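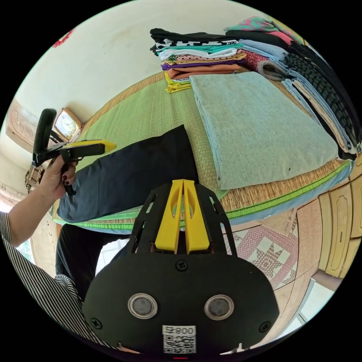

第7回 手持ちグリッパによる収集の機材計画と予算
担当 Florence Gauthier

本回は、手持ちグリッパを使って作業データを集める事業を例に、機材の数をどう決め、見積をどう読み、予算書にどう落とすかを扱う。前回までの据え置き型アームの調達とは費用の出方が違う。アームの場合は設置工事と安全柵が大きな費目になるが、手持ち型では本体の単価が低いかわりに、人が動く時間、部屋の間を運ぶ手間、記録の保管が費目として残る。畳んだ服の山が積まれたベッドの脇で、人が片手にグリッパを握り、もう一台も使いながら進めるような作業では、工事費は出ない。そのかわり、服を置いたうえで腕を動かせる場所があるか、次の家へ何を持って行くかが計画の項目になる。予算書の様式が据え置き型の流用のままだと、この部分が「その他」に押し込まれ、あとで足りなくなることが多い。

配布資料は本プリントと見積書の写し二通(Claltach、Limholm)である。見積書は授業後に回収する。

1 事例の概要

Rivariは衣類の畳みと仕分けを対象に、家庭の室内で作業データを集める計画を立てた。事業の社内名をYanという。調達の取りまとめはXuelian Hou、現場側の計画はSeon-mi Jangが受け持った。以下の数字は予算申請書の最終版による。途中の版では台数も金額も違うので、古い版を持っている人は差し替えること。

申請書の条件は次のとおりである。

使用可能な記録を200時間分そろえる
収集期間は7週間
作業は両手で行う
作業場所は一般の住居とし、専用の部屋は借りない
学習用の計算機は別予算とし、本件に含めない

最後の条件は見落としやすい。計算機を含めるかどうかで総額の桁の感覚が変わるので、他の事業と比較するときは必ずそろえてから比べる。

2 数え方をそろえる

両手作業では、左右一台ずつの二台で初めて作業ができる。見積依頼の段階で「台」と「組」が混ざると、単価の比較ができなくなる。Rivariの最初の見積依頼では本文が「組」、別表が「台」になっており、Limholmは台で、Claltachは組で回答した。届いた金額は片方がもう片方の半額に近く見えた。単位を確認するやりとりに一週間を使っている。

本講義では以後、二台で一組とし、特に断らない限り「組」で数える。

同じことが「時間」にも起きる。少なくとも次の三つは区別する。

拘束時間 作業者が現場にいる時間。移動は含めない
記録時間 機材が記録している時間
使用可能時間 選別を通って残った時間

申請書の200時間は使用可能時間である。作業者への支払いは記録時間に対して行う契約だった。この二つを取り違えると、謝金の見積が三割ほど小さく出る。
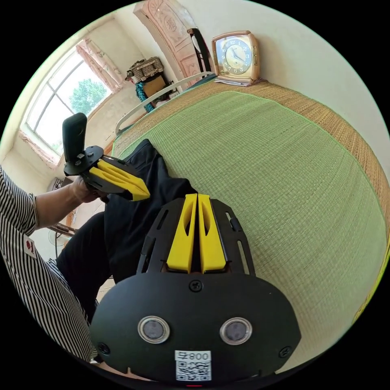 図7-1 ベッド脇での作業。左手の一台と手前の一台を合わせて一組と数える。

3 必要な組数の計算

試行の結果、記録時間のうち選別を通ったのは68パーセントだった。したがって必要な記録時間は

200 ÷ 0.68 = 294.1

となる。申請書では端数を落として294時間としている。

次に、一組が一週間にどれだけ動くかを決める。住居での作業は昼間に限られ、午前の早い時間と夕食の支度の時間は使えない。移動と設営も入る。Seon-mi Jangの計画では一組あたり週7時間の記録を見込んだ。試行のときはこれより長く取れた週もあるが、長く取れた週を基準にはしていない。

一組が7週間で記録する時間は

7 × 7 = 49時間

なので、稼働させる組数は

294 ÷ 49 = 6組

である。これに予備を一組加え、購入は7組とした。

予備を一組とした根拠は申請書には一行しか書かれていない。質問が出やすい箇所なので補っておく。修理に出した機材が戻るまでの日数は、Claltachの回答で二週間である。7週間のうち二週間を一組欠くと、記録時間が14時間減る。使用可能時間に直すと9.5時間で、200時間に対して五パーセント弱にあたる。期間の終わり近くで壊れた場合は取り返す日がない。予備を持たずに期間を一週間延ばす案も検討されたが、作業者との契約が7週間単位だったため採られなかった。

二組同時に壊れる場合は考えていない。計画としてはそれでよいが、その場合に誰が何を決めるかは書いておくべきだった。申請書にはその記述がない。

歩留まりの感度も見ておく。68パーセントが60パーセントに落ちると、必要な記録時間は333時間になり、予備を含めた7組を全部動かしても343時間で、ほとんど余裕がなくなる。予備を動員すれば届くが、そのとき予備はもう予備として使えない。

4 仕様書に書く項目

仕様書は長くなくてよい。Rivariのものは二ページだった。手持ち型で落ちやすい項目を挙げる。

4.1 質量と連続使用
製品の資料に載る質量は本体のみのことがある。記録用の装置、取付具、ケーブルを含めた質量で書かせる。作業者が腕を上げたまま使う時間が長いので、数値の差がそのまま休憩の長さに出る。休憩は記録時間に入らないが、拘束時間には入る。

4.2 指の交換
指は消耗する。交換に必要な工具、交換後に校正が要るかどうか、交換用の指の単価と最小注文数を書かせる。校正が要る場合は現場で済むのか、送り返すのかで予備の数が変わる。色や形状の変更があった場合に旧品と混ぜて使えるかも聞いておく。同じ事業の中で途中から指の見た目が変わると、記録の扱いが面倒になる。

4.3 個体の識別
本体に個体番号かそれに相当する標識を付けさせる。QRコードのラベルは安価で扱いやすい。記録のファイル名と本体の標識が対応していないと、あとで不具合の出た個体の記録だけを抜くことができない。ラベルは向きによって読み違える数字がある。目視で台帳に写す運用をするなら、上下の分かる印を添えるか、読み取り機で入力すると決めておく。

4.4 左右の扱い
左用と右用が同じ型かどうか。同じ型であれば予備を融通しやすい。ただし組の相手を入れ替えたときに時刻の合わせ直しが要るかを確認する。

4.5 電源
充電池の場合、一回の充電で何時間記録できるか、予備の電池は付属か別売か、充電器は何台分か。住居で作業する場合、その家の電源を借りてよいかどうかは先方との取り決めになる。借りない前提で組むほうが計画は楽である。

4.6 記録の取り出し
ケーブルで取り出すのか、媒体を抜くのか。一時間分の取り出しに何分かかるか。ここは実機で測る。資料の値と実測が二倍違った例がある。

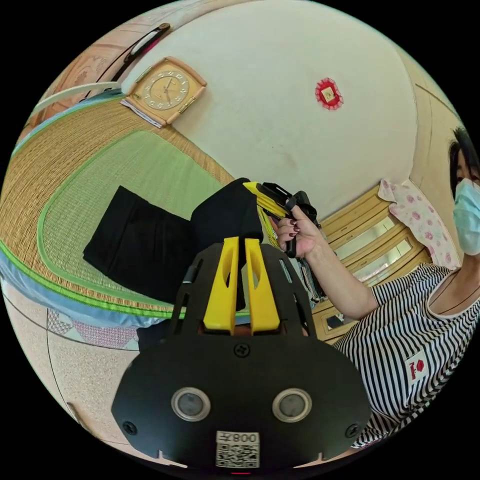

5 見積の比較

以下は一組あたりの金額である。

Claltach 38万円。初年度の校正と、交換用の指一回分を含む
Limholm 31万円。校正は年5万円、交換用の指は3万円、いずれも別

表の金額だけを見るとLimholmが7万円安い。7組では49万円の差になる。しかし校正と指を足すとLimholmは一組39万円で、7組の合計は273万円になる。Claltachは266万円である。

差は7万円なので、金額だけで決まる大きさではない。Rivariでは納期と修理の扱いで決めた。Limholmの納期は注文から十週、Claltachは六週だった。申請の承認が3月で、収集の開始を動かせなかったため、十週では間に合わない。

この比較で注意する点を二つ挙げる。

一つは、指の交換を一回で済むと見たことである。試行で使った指の減り方から決めた回数だが、試行は布の薄い衣類が中心だった。厚手の生地や金具の付いた衣類が増えれば回数は増える。二回になると、Limholmは一組42万円、Claltachは別売の指の単価による。Claltachの見積には単価の記載がなく、Xuelian Houが追加で問い合わせている。見積依頼の段階で書かせるべき項目だった。

もう一つは二年目以降である。Yanは単年度の事業なので校正は初年度分だけで計算した。機材を次の事業に引き継ぐつもりがあるなら、二年目の校正費をどちらの事業が持つかを先に決めておく。決めていないと、機材は残っているのに使えない状態になる。

6 予算表

単位は万円、消費税を含む。

機材本体 7組 266
消耗品と予備部品 35
記録媒体と保管 52
作業者の謝金と交通費 118
点検と選別の人件費 112
予備費 58
合計 641

費目ごとの根拠は次のとおり。

機材本体は前節のとおり。38万円の7組分である。

消耗品と予備部品には、二回目の交換に備えた指、予備の電池、手袋、清拭用品、運搬用の箱を含む。運搬用の箱は一組一箱とした。衣類は各家庭のものを使う計画だったので、衣類の購入費はない。ただし、ほころびや汚れが生じた場合の弁償はこの費目から出すと決めている。

記録媒体と保管は容量から計算する。一台一時間あたり20ギガバイト、記録時間294時間、二台分で

20 × 294 × 2 = 11760ギガバイト

となり、二か所に置くので24テラバイト弱を用意する。選別で落ちた記録も事業の終了までは消さない。歩留まりを掛けた量で保管を見積もる誤りが毎年のレポートにあるので注意すること。

作業者の謝金は記録一時間につき3000円で、294時間分の88万2千円である。残りの29万8千円は交通費と、初回の説明会の手当にあてる。説明会は記録時間に入らないが、支払いは発生する。

点検と選別の人件費は、記録一時間に対して1.5時間の作業を見込み、441時間を時給2500円で計算した。110万2500円になる。残りは判定基準の打ち合わせの分である。試行の段階では一人で判定していたが、本番では二人に分けるため、基準をそろえる時間が要る。

予備費は他の費目の合計583万円に対して一割弱である。社内の規程では一割を上限としており、それに合わせた。使途は決めていない。予備費を最初から特定の費目にあてるつもりで積むと、審査で削られる。

予算全体に占める本体の割合は四割強である。据え置き型の事例では本体と工事で七割を超えていた。機材の値引き交渉に時間をかけても、この事業では総額への効きが小さい。歩留まりを数ポイント上げるほうが効く。68パーセントが73パーセントになれば必要な記録時間は274時間で、謝金と選別を合わせて13万円余りが浮く。試行に一週間多くかける価値があるかどうかは、この金額と比べて考える。

7 作業場所の計画

専用の部屋を借りない場合、場所の費用はゼロと書かれることが多いが、準備の費用はかかる。

下見は各家庭一回とし、次を記録する。

作業面の種類と高さ ベッド、床、机のいずれか
敷物の材質
窓の位置と、日の入る時間帯
作業者が立つか座るか
作業中に家族が通る動線
壁や棚に写ってよいもの、外しておくもの

作業面の違いは機材計画にも関わる。ベッドの上と床の上では腕の角度が違い、床では前かがみの姿勢が続くので休憩が増える。Seon-mi Jangの計画では、同じ日に同じ作業者へ床の作業を続けて割り当てないことにしている。編んだ敷物の上で指の先が目に引っかかるかどうかは、試行のうちに見ておく。引っかかる場合は速さを落とすことになり、一着あたりの時間が延びる。
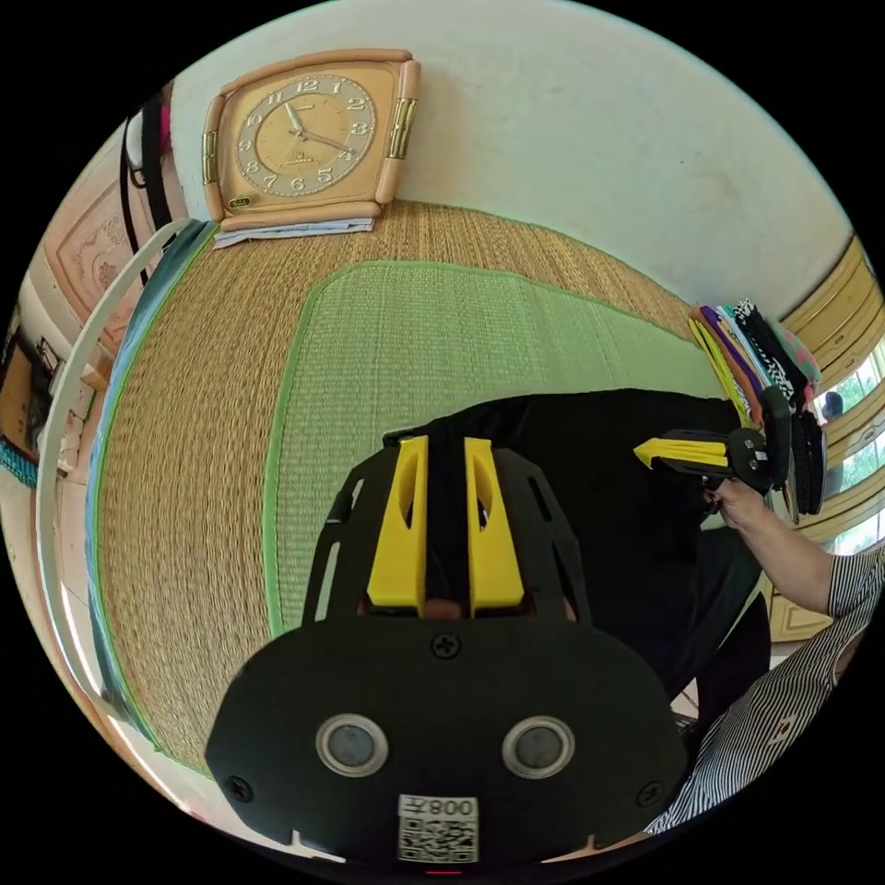 明るさについては、照明を持ち込むかどうかが論点になる。Rivariは持ち込まないと決めた。窓からの光だけの部屋も、日の陰る時間帯も、そのまま記録に入れる方針である。照明を持ち込むと一組あたりの荷物が増え、設営の時間も延びる。かわりに、暗くて使えない記録が歩留まりを下げる。試行の68パーセントには暗さで落ちた分が含まれているので、ここで改めて引く必要はない。

人が複数いる部屋での作業も計画に入れておく。片方が衣類を動かし、もう片方がグリッパを使う場面がある。写る可能性のある人全員から同意を取る。作業者本人だけの同意書では足りない。窓の外に人が入る向きも避けられないことがあり、後処理で隠すなら、その工数は選別の費目に入れる。申請書の1.5時間という係数には、この処理が含まれている。

荷物は一組につき箱一つと鞄一つに収める。これを超えると公共交通での移動が難しくなり、交通費の前提が変わる。

8 納品と検収

納品は一括にせず、二回に分けるよう契約した。一回目に二組、二回目に五組である。一回目の二組で検収の手順を固め、不具合があれば二回目の前に直させる。分納による追加の送料はClaltachが持った。

検収の手順は以下のとおり。

外観を見る。ねじの緩み、指の欠け、前面の窓の傷
標識を読み、台帳に登録する
指を開閉し、途中で止まらないことを確かめる
二台同時に三十分記録し、時刻のずれを測る
記録を取り出し、所要時間を控える
校正の記録が個体ごとに付いているか確かめる

三十分の記録は省かれやすい。数分の記録では時刻のずれが小さく、不良を見つけられない。Qianru Qianの報告では、一回目の二組のうち一組で、後半になってずれが広がる現象が出た。原因は設定で、部品の交換には至らなかったが、二回目の納品前に設定値を改めさせている。

支払いは検収後とする。年度末をまたぐ場合、検収が三月中に終わらないと支払いの年度がずれる。納期の余裕は機材の到着日から見るのではなく、検収の完了日から逆算する。

9 期間中の費用管理

週に一度、次の四つを一枚の表にまとめる。

記録時間の累計
使用可能時間の累計
交換した指の数
修理中の組の数

計画線は記録時間で週42時間、使用可能時間で週28.6時間である。二週続けて下回ったら予備の組を稼働に回すか判断する。判断するのはSeon-mi Jang、予備費の支出を伴う場合はXuelian Houの承認が要る。

選別は収集に一週間以上遅れないようにする。遅れると使用可能時間の累計が分からず、足りているかどうかを判断できない。選別の担当を収集の終了後にまとめて雇う案は費用が少し安くなるが、この理由で採らなかった。

10 課題

次の三題のうち二題を選び、A4で二枚以内にまとめる。計算の過程を省略しないこと。締切は次回の授業開始時。

課題一 収集期間が五週間に短縮された。使用可能時間の目標は変えない。必要な組数を求め、本体費の増分を示せ。予備の数をどうするかについても述べること。

課題二 Limholmの納期が六週に縮まり、指の交換が二回必要になったとする。Claltachの指の単価を未知数とおき、どの範囲ならどちらを選ぶかを示せ。

課題三 事業終了後に7組の機材が残る。次の事業に引き継ぐ場合と、売却する場合とで、費用の扱いがどう変わるかを論じよ。金額は各自で仮定してよいが、仮定であることを明記すること。

昨年の答案では、課題一で予備を含めた組数と稼働する組数を混同したものが多かった。式のどちらに予備が入っているかを言葉で書いておくと採点しやすい。

質問はXinyi Dong(授業補助)まで。見積書の写しを持ち帰った人は次回必ず返却すること。

次回 第8回 保守契約と代替機の考え方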